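Working copy of the Clumness word list, second release. If you only want the words, open `clumness.csv` and have fun. Everything else is below.

# Clumness: a dialect word list from the Tremblay valley

Clumness is a collection of 2,628 words and sayings used in and near the Tremblay valley, gathered from talk at kitchen tables, market stalls, sheep sales and one very long bus queue. Most of them have never been in a printed dictionary. I've been collecting since I was at school and I still get a silly grin every time somebody hands me a new one!

The name comes from the list itself. *Clumness* is the heavy quiet just before rain, when the cows lie down and the washing hangs straight. I heard it first from my great-aunt and it's still my favourite.

## What's in the files

| File | Contents |
|---|---|
| `clumness.csv` | the full list, one entry per row |
| `sayings.csv` | whole phrases, pulled out of the main list for easy reading |
| `spelling.md` | how I settled on spellings, with the arguments left in |
| `mukura/` | the older notebook list, typed up as it stands |

The `mukura/` folder holds 690 entries from the Mukura notebooks, which were filled in by a schoolteacher who asked her pupils to bring in a word from home. The spelling is all over the place and it's wonderful. I haven't tidied any of it. Where a word also turns up in the main list, the `see_also` column points to it.

## Columns

- `word`: the headword, lower case unless it's a name
- `sounds_like`: a plain rhyme or near match, no phonetic symbols
- `meaning`: short, in everyday English
- `heard_in`: village or farm area
- `sure`: a number from 1 to 4, where 4 means several speakers gave the same meaning without being prompted
- `note`: anything else, often the best bit

An example row:

`fettock, rhymes with "haddock" if you say it fast, a small thing put away and then forgotten, Cerimley, 3, also used of a child who hides at bath time`

## Words for small things

The richest patch in the whole list, and the one I'd send a new reader to first. The valley has a word for nearly every state a small object can be in. A *fettock* has been put away and forgotten. *Trinkins* are the bits you take off at night: rings, clips, a watch. A *skep-lid* is any box that has lost its top, and by extension a person who can't keep a secret (I love this one). To *oddle* is to tip everything out and look through it slowly with no real plan. 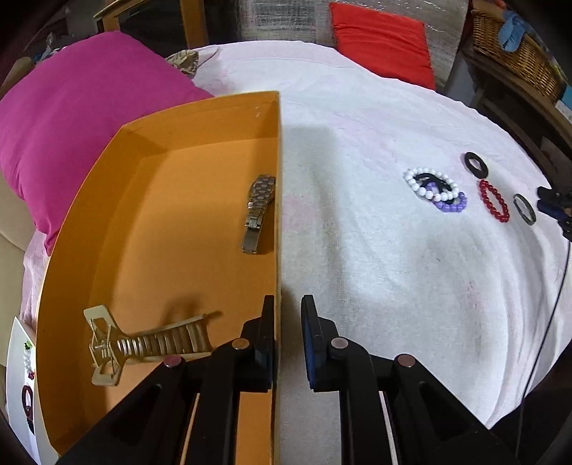
Yvette Caron wrote in to say that in Cerimley her family only ever used *trinkins* for things made of metal, and that wooden beads or a ribbon would have been *bobbery*. She also says *oddle* had a second meaning there, to eat the best parts of a meal first. Both are going in, and I've dropped `sure` for *trinkins* to 3 until I can ask a few more people on that side of the hill.

## Known gaps

Farming words are well covered, fishing words hardly at all. There's very little from anyone under thirty, so new coinages are missing, and I'd be thrilled to have some. Swear words are in, marked `rude` in the note column, so filter on that before using the list in a classroom.

Place names are left out on purpose. They deserve a list of their own.

## Adding a word

Open an issue or send a note with the word, what it means, and where you heard it. A sentence with the word in it helps enormously. Please don't correct anyone's grammar when you write the sentence down, and leave out full names unless the speaker is happy to be named.

Two meanings for the same word? Send both! They get separate rows.

## Use

Free to copy, print, read aloud, set to music or turn into a pub quiz. Please keep the `heard_in` column with the words if you pass them on.

## Changes

- Added the Mukura notebooks
- Split `sayings.csv` from the main list
- *Clumness* itself moved from 3 to 4 after a lovely afternoon of phone calls in March
- Fixed `sounds_like` for *slaith*, which I'd had wrong for years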